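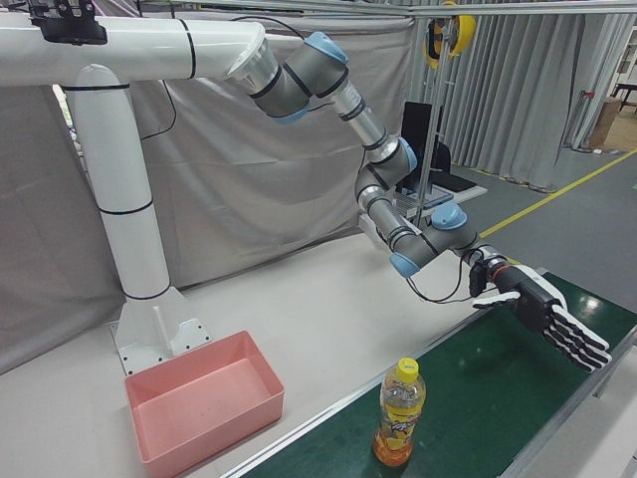

Gray arm on white pillar and beam.

Baumgartner Movers — van check before departure, June 4, 2021

Tires: OK. Left rear is little worn, to change before August.
Ramp: OK, rated for 1,000 lb.
Straps: 12 on the list, 9 found. Please bring the others from the Clirenero depot.

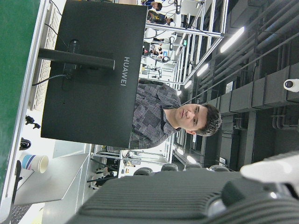

Blankets: clean and dry, folded behind the seat.
Hand truck: one wheel makes noise — oil it today.
Door lock: closes only at second try. Not OK, repair is asked.
Mileage since last check: 201.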